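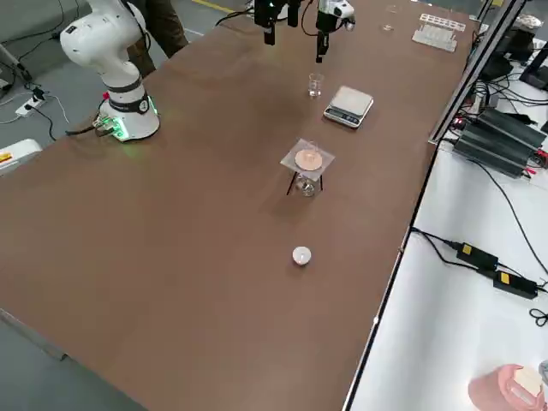
Chapter 7
Learning Long Procedures from Demonstration

7.1 Why bench work is a hard case
7.2 The form of a demonstration
7.3 Splitting a procedure into stages
7.4 The Patwary study
7.5 Measuring success over many steps
7.6 Two arms and one table
7.7 Exercises and further reading

What you should already know

This chapter assumes the material on behaviour cloning in Chapter 4 and the treatment of gripper contact in Chapter 6. Readers who skipped Section 4.5, on the build-up of small errors, should go back to it before starting Section 7.3. No chemistry is needed beyond what is taught at school.

Terms introduced

Stage, stage boundary, hand-over state, recovery demonstration, chained success rate, conditional success rate, idle arm, shared zone.

7.1 Why bench work is a hard case

The tasks in the earlier chapters were short. A block was picked up and put in a tray, a drawer was pulled open, a peg was pushed into a hole. Each could be finished in a single motion or a few, and a failed attempt could be stopped and started again at little cost. Much of the published work on learning from demonstration still uses tasks of this size, and the methods in Chapters 4 and 5 deal with them well.

Laboratory bench work differs from these tasks in several ways. Take the simple case of weighing a small amount of a substance and heating it. The equipment is ordinary: a beaker, a digital scale, a tripod with a wire gauze, a tealight as the source of heat, a rack of test tubes. A student can be shown the procedure once and will usually carry it out. For a pair of robot arms the same procedure is long, and most of its steps depend on the ones before.

The first difficulty is order. The substance has to be weighed before it is heated, and the vessel has to be on the gauze before the flame is brought under it. A policy that acts only on the current camera view must be able to tell from that view how far the work has gone. Often it can't. A beaker standing beside a scale looks the same before weighing as it does after weighing. This is known as the aliasing problem, and it is the main reason for the stage methods of Section 7.3.

The second difficulty is material. Clear glass is poorly seen by most depth sensors. Light passes through the wall of the vessel and the sensor reports the table behind it, or reports nothing. Colour images do better, but the visible edge of a beaker is made up largely of reflections, and these move when the lights or the camera move. A policy trained under one set of lamps may fail under another even though nothing on the table has changed.

The third difficulty is tolerance. A vessel set on a gauze a little off centre may be safe. A vessel set down on the edge of the gauze is not. Between these two lies a band of placements that hold for the moment but make the next step harder. The error made in one stage is passed on to the next as its starting condition, and a measure that scores each stage on its own will not show it.

The fourth difficulty is reading an instrument. A scale gives its result as digits on a small display. The robot must either read the digits through a camera or receive the value through a cable. The two choices lead to different systems, and results from one should not be set beside results from the other without comment.

7.2 The form of a demonstration

A demonstration, as the word is used in this chapter, is a record of one full run of the procedure by a human operator controlling the arms. It holds the joint positions of both arms, the opening of each gripper, and the images from every camera, all stamped against a single clock. Forces are included where the arms report them.

Three points about the record cause trouble in practice.

The clock. Cameras and arms report at different rates, and each has its own delay. If the image stream lags the joint stream by a tenth of a second, the policy learns to close the gripper before the glass is between the fingers. Delays should be measured at the start of each recording day and stored with the data. They should never be assumed from the maker's figures.

The pause. Human operators stop to think. During a pause the arms are still, and a policy trained on such data learns that standing still is a common and correct action. Once it has stopped it sees a view that it has learned to answer by staying stopped. Pauses can be cut from the record, but cutting them also removes true waiting steps, such as waiting for the scale to settle. The operator must therefore mark true waits during recording. A foot switch is enough.

The repair. When an operator misses a grasp and tries again, the record contains both the error and its correction. Early practice was to throw such runs away. Present practice is to keep the correction, mark the point where the error ends, and train only on what follows. The kept portion is called a recovery demonstration.

The objects should be put in new positions between runs. If the tripod always stands on the same spot, the policy may learn the spot and ignore the tripod. The fault stays hidden in testing if the test runs use the same layout.

7.3 Splitting a procedure into stages

Let a procedure be divided into n stages. Stage k begins in a set of states S(k) and is meant to end in S(k+1). The set S(k+1) is called the hand-over state of stage k. If stage k succeeds with probability p(k), given that it began inside S(k), the chance of completing the whole procedure is the product of the p(k) over all stages.

The consequence is severe. With ten stages and a success rate of 0.95 for each, the procedure is completed in 0.95 to the power 10, or 0.60, of runs. Raising the rate for every stage to 0.99 gives 0.90. A system whose single stages look nearly solved can still fail in two runs out of five.

Where the boundaries should fall is a matter of design. Strömberg's rule, after Roald Strömberg, who used it in the Dastis experiments, is to place a boundary only where both grippers are empty and all objects are at rest. Such states are easy to recognise and easy to return to. The cost is that some stages become long, for an arm may have to lift, carry, pour and set down before its gripper is empty again.

The other choice is to place a boundary at each change of contact. Stages are then short and simple to learn, but there are many of them, and several begin with glass held above the table. A stage that begins in this way cannot be tried again safely if it fails.

7.4 The Patwary study

The study followed through the rest of this chapter was carried out by Yolotzin Figueroa and is named after Patwary, the software used to record it. It compared the two boundary rules on a single weighing and heating procedure, using 2 arms fixed at one long table. Recording took place in July, and the data set was closed on October 21, 2018.

The data set holds 606 demonstrations. Under Strömberg's rule the procedure divides into 10 stages. With a boundary at each change of contact it divides into 14. The same demonstrations were used to train both systems, and only the labels were changed. This matters for the comparison, as a difference in the results cannot then be put down to a difference in the skill or number of the operators.

The short-stage system had the higher mean success rate per stage. The long-stage system had the higher chained success rate. The gap came mainly from the stages in which a vessel was already held at the start. When the grip was slightly tilted at such a boundary, the next policy had seen few cases like it and did not correct it. In the long-stage system the grasp and the placement were learned as one, and the tilt was corrected on the way down.

Two limits on the result should be kept in mind. Only one procedure was studied, and it may have more held-glass boundaries than is usual. The recovery demonstrations were also spread unevenly, with most of them falling in the grasping of the beaker. Section 7.5 shows how the comparison changes when the runs are weighted to allow for this.

A note on notation

From here on, p(k) is always the conditional success rate, measured only over runs that entered stage k from a valid hand-over state. The chained rate up to and including stage k is written P(k). Older papers, among them the Florkine and Brevetti reports cited in the further reading, use p for both. Where their results are quoted, they have been rewritten in the notation of this chapter.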